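Home Topics Unresolved Tags Members Sign in

Bimanual shirt folding: second arm keeps choosing the wrong grasp point

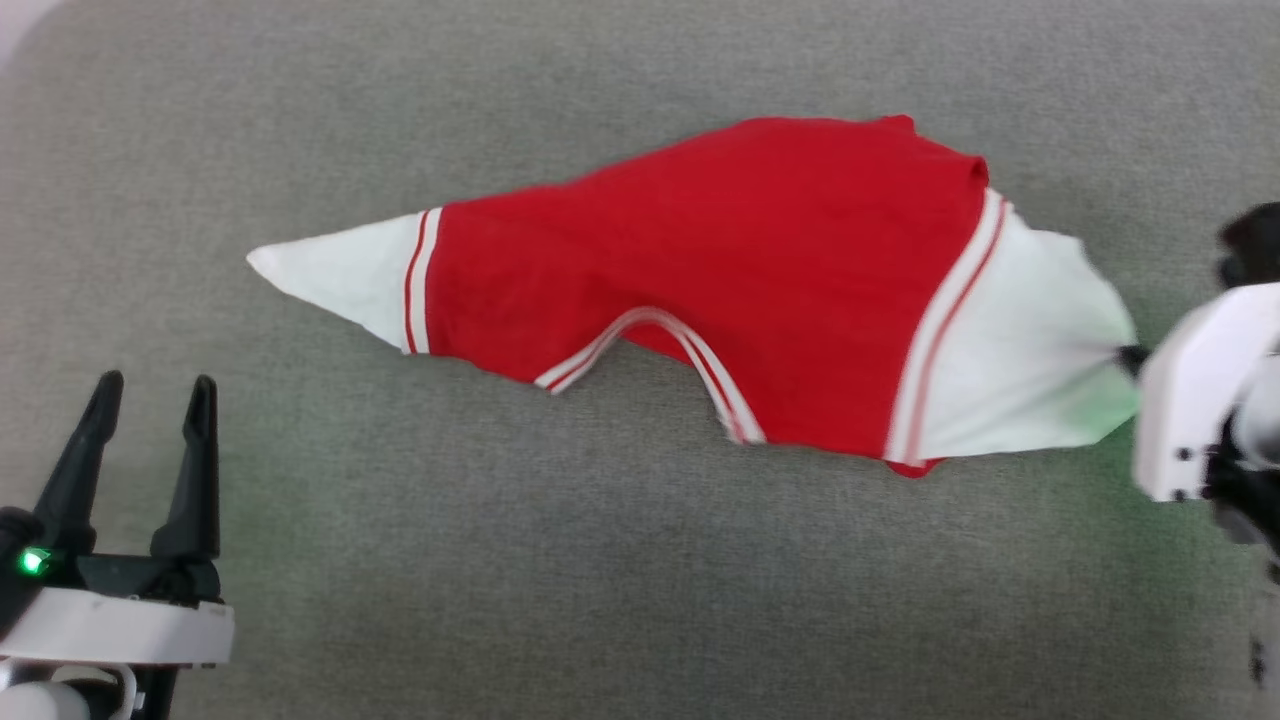
Usha D'Souza
19th February

Hi all, I've been reading this board for ages and finally have something I can't sort out by myself. I have two arms working over a gray cloth surface, and the job is to take a crumpled shirt, find both sleeves, and get it into a shape my folding routine can handle. The planner is Clamus, and the perception side is a small keypoint network that I trained on plain T-shirts.

The right arm does its part nicely. It closes on the end of one white sleeve and holds on. Then the left arm is supposed to go to the tip of the other sleeve, and this is where I lose it. The network is perfectly happy on plain shirts, but on the red jersey with white sleeves and striped trim it keeps putting "left sleeve tip" somewhere along the neckline. The collar has the same kind of striped ribbing as the bands where the sleeves meet the body, so I suspect it has learned something silly about edges. When that happens the planner rejects the grasp as unreachable, tries again, gets the same answer, and the left gripper just sits there open.

I've tried lowering the confidence threshold (worse!) and adding 13 more jersey pictures to the training set, which made no difference that I could see. Should I be fixing the network, or is there something sensible to do in the planner? I'd love to avoid relabeling everything if I can help it.

Nithin Venkataraman

More data, bigger model. 13 pictures is nothing. We use the Warrier segmenter and never had this.

Indira Thomas

Welcome, Usha! I spent most of last June on a very similar problem with striped dish towels, so you have my full sympathy.

I'd leave the network alone for now and look at what you do with its output. My guess is that you take the single highest peak from the heatmap and pass it straight to the planner. Keep the best 9 peaks instead, and score each one with what you already know. You know where the right gripper is, and you know it's holding a sleeve end. On a shirt that's been drawn out sideways, the other sleeve tip should be a long way from that point, and it should be on the outer contour of the cloth where the outline comes to a sharp corner. A neckline point usually fails both of those. Multiply the scores together (I add a small floor so one bad term doesn't kill a good candidate) and sort.

Do watch out for the bottom corners of the collar, though – if the shirt is twisted they can look pretty pointy in the mask. I use a distance term with a soft cutoff at around two-thirds of the longest span of the cloth, and you'll want to tune that for your own shirts.

The other thing is the retry. If nothing in the scene has changed, asking the network again will give you the same wrong answer all day long. Have the planner mark a rejected point and drop to the next candidate. In Clamus you can do this in the grasp callback by returning the list in order, and it'll work its way down. After two rejections I have the holding arm lift a little, lower again, and take a fresh image – the folds move enough that you often get a better peak.

Once that's running, save every frame where the top peak and the rescored winner disagree. Those are the ones worth labeling, and it's a much smaller pile than relabeling everything.

Bhavana Kotian

Seconding the candidate list. Also check whether your training augmentation flips images left to right without swapping the left and right sleeve labels. Mine did for months and I blamed the stripes too.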